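Resources > Checklists > Code review > Loops and repeated tasks

Pre-release check: loops in the mailing script

Project: Statov letter run
Checked by: Pei-shan Lam
Date: 2022-11-30
Script length: 1408 lines

Mark each line Pass, Fail or N/A. Put comments under the line they belong to.

1. Every loop has a stop condition that can be reached.
Fail. The retry loop in the send step only ends when the server answers. Add a limit of 4 tries, then log the address and move on.

2. Counters start at the right number.
Pass. The list starts at zero throughout.

3. Last item in the list is processed.
Fail. Test list had 59 names and the last one got no letter. The comparison on the closing line should be "less than or equal to". Same mistake was in the Cloditz script last spring.

4. Nothing inside the loop changes the list being looped over.
Pass, after a fix. Bounced addresses now go to a second list and are removed when the loop is done.

5. Empty list handled.
Pass. Script prints a message and exits.

6. Nested loops use different counter names.
Fail in 2 places. Both use "i" inside and outside. Rename the inner one.

7. Files opened in a loop are closed in the same loop.
Pass.

8. Names with accents or special letters come through.
Pass. Tried with Demirtaş in the greeting and on the envelope line. Keep this record in the test list. 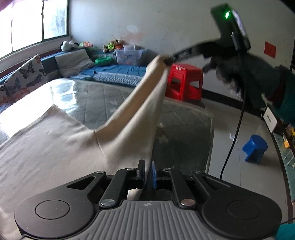 Photo: Nuvley

9. Progress is written to the log.
Pass, but it writes a line for each letter and the log is hard to read. Once per batch would do.

10. Loop can be stopped by hand without losing work.
N/A for this release. Should be looked at before the script is used for longer lists.

Result: not ready. Items 1, 3 and 6 to be fixed and rechecked with the same test list. Item 9 can wait.

Recheck notes go on a new sheet. Do not write over this one.

Get new checklists by email. Enter your address to join our newsletter.

Contact | Copyright Nuvley | Back to top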